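Open day at the Mitetti works, Closano

The Mitetti works opened its doors on Thu 24 April, and I took the early bus out to see it. The firm makes hair accessories and soft goods for gift shops. Over 500 people had signed up, so visitors went in by groups, each with a colored sticker.

Our guide was Makis Rallis, who runs the cutting room. He started us at the fabric store, where the rolls are racked by pile height. Fleece comes in from a mill called Trindier and has to rest flat for a day before it is cut. The cutting press takes a stack of layers at a time and is louder than I expected. We were given earplugs at the door.
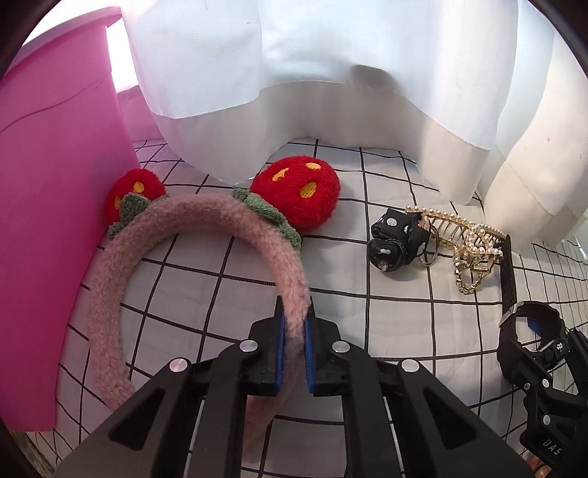
Sewing is upstairs. The line can turn out 3000 pieces in a week when the orders are there, though February was slow and they used the time to move the machines closer to the windows. Small trims are still sewn on by hand. One woman let us try a few stitches on scrap, and mine came undone.

The last stop was packing, then the shop, where seconds were half price. I bought two scarves and a hair band for my niece.

Lunch was soup and rolls in the canteen, served by Atallah, the bakery across the road. The line was long by noon. Parking is limited to 300 cars and the lot was full when I left, so take the bus if you go next year. The stop is right by the gate.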